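Flukar Brings Out Ji Bamboo Steamers With a Yellow Rim and Very Little Fanfare

Aug 12, 2020
By Dae-han Pyo, Flukar

BROLLUDDALE -- Flukar, the kitchenware maker best known for a colander that people tend to inherit, announced today that its first line of bamboo steamers is ready for sale. The line is called Ji. It has been in preparation since February of last year, a stretch of time in which several members of staff learned to make dumplings and one learned to stop.

Ji steamers are round, made of bamboo, and trimmed with a bright yellow rim. The rim was the subject of a long disagreement. Early drafts of the product plan called for a natural finish, in keeping with every other bamboo steamer on the shelf. The sales office pointed out that this would make ours look like every other bamboo steamer on the shelf. The design office said that was the idea. Yellow was chosen on the fourth vote, and the design office has asked us to say that it has come around.

The first run is 600 sets. Each set sells for $62 and includes a large basket and a small round piece with a woven base, which can go on top as a lid or sit on the table as a tray. We tried to settle on one word for it and ran out of afternoon. The box says "lid/tray."

Sets were finished and checked in the Brolluddale workroom, a place chosen for its rent. Visitors who come hoping for copper pans and hanging herbs should lower their hopes at the door. The room is plain and mostly gray or off-white, and the most colorful things in it at present are our steamers. We are told this is good for concentration. 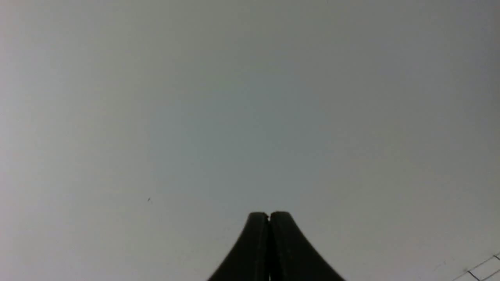 What Is in the Set

The large basket has pale wood sides and a floor of light slats laid side by side. Steam comes up through the gaps. Food, if it is cut sensibly, does not go down through them. The yellow rim runs along the top edge, where the lid or a second basket would sit.

The small piece has a fine crosshatched weave inside its yellow band. It holds buns, cut fruit, keys, or whatever else ends up on a tray near a front door. Those who use it as a lid should let the steam out away from the face. We learned that one in house.

There is also a folded sheet of instructions. The first version ran to several pages and opened with a short history of steaming. The current version fits on one side and opens with "Add water to the pan."

Care instructions, in full:

Rinse with hot water and skip the soap.
Line the basket with cabbage leaves or paper.
Let it dry all the way before putting it in a cupboard.
Keep it out of the dishwasher, including the top rack.

The last four words were added after questions from our own staff.

How the Work Gets Done

Checking a steamer is slow and not much to look at. Each basket is set down on a white surface printed with a grid of fine black squares and turned a little at a time. A rim that has gone out of round shows up against the lines sooner than it would on a bare tabletop. The grid was bought for an earlier project, a square baking pan that turned out to be slightly not square, and it has been kept out ever since as a sort of warning.

The sheet has developed a curl along its back edge where it meets the wall. Flattening it has been on the workroom list for some time, below fixing the kettle and above talking about the kettle. It does not affect the readings.

Small pieces get leaned against the wall so that the weave can be looked at face on. Large baskets stay flat. Between checks the sets go back into their boxes, and the boxes go wherever there is floor.

"I have looked at more yellow circles this year than I was ready for," said Dae-han Pyo, who runs the Ji line at Flukar and also wrote this release, which made the quote easy to get. "They hold up. I use one at home, and my mother has asked for one, and my mother has turned down everything else we make."

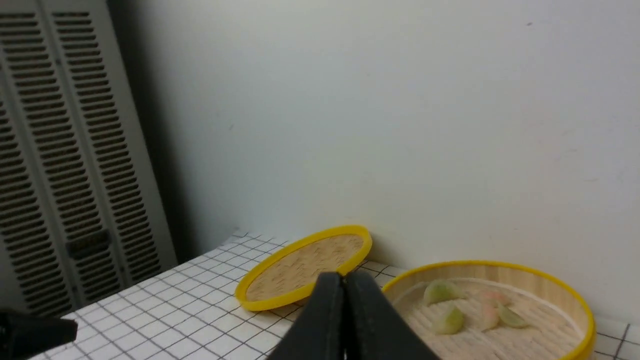
The small round piece leaning on the wall and the larger steamer basket on the gridded tabletop, Brolluddale.

Where to Buy

Ji steamers can be ordered directly from Flukar by mail or phone. The item number is 2833. Please use it. Asking for "the yellow one" will get you transferred to the person who handles our mixing bowls, who is very patient but cannot help.

Liltavitz, our longtime shop partner, will carry the set on its kitchen floor and has promised us a shelf at eye level. We asked whose eyes. They are looking into it. Liltavitz will also show the steamers in use, with dumplings, for as long as the dumplings last.

Sets come with a 90-day return period. A steamer that has been used is still welcome back within that time, though we would ask that it be empty. The bamboo will darken a little with use, and each set will end up a slightly different shade. This is normal and we will not be taking calls about it, or we will, but the answer will be the same.

Replacement lid/trays will be sold separately once the first run is through. Replacement large baskets are still being discussed. A third size, between the two, was drawn up and then set aside when it was found to fit no pan owned by anyone in the building.

What Comes Next

A second color is under review. Green has support. So does leaving the thing alone, a view held mainly by those who sat through the yellow meetings. Flukar expects to make a decision before the next run is ordered and will send word when it has one.

The workroom is not set up for tours, but press and shop buyers may ask to see samples. Samples are sent out by post and we would like them back. One went out with a food writer in the spring and has since appeared in three of her columns, always with something in it. We have decided to call that one advertising.

About Flukar

Flukar makes plain kitchen tools for people who cook at home most nights. Its products include colanders, mixing bowls, a baking pan (now square), and the Ji line of bamboo steamers. The company works out of Brolluddale.

Press contact: Dae-han Pyo, Flukar, Brolluddale. Calls are returned in the morning. Please mention item 2833.

Last updated: 4:15 p.m., to correct the price of the set

Related releases
Flukar Colander Returns With the Same Number of Feet
Liltavitz Moves Kitchen Floor Upstairs
A Note to Owners of the Earlier Baking Pan
Mixing Bowls: Answers to Your Letters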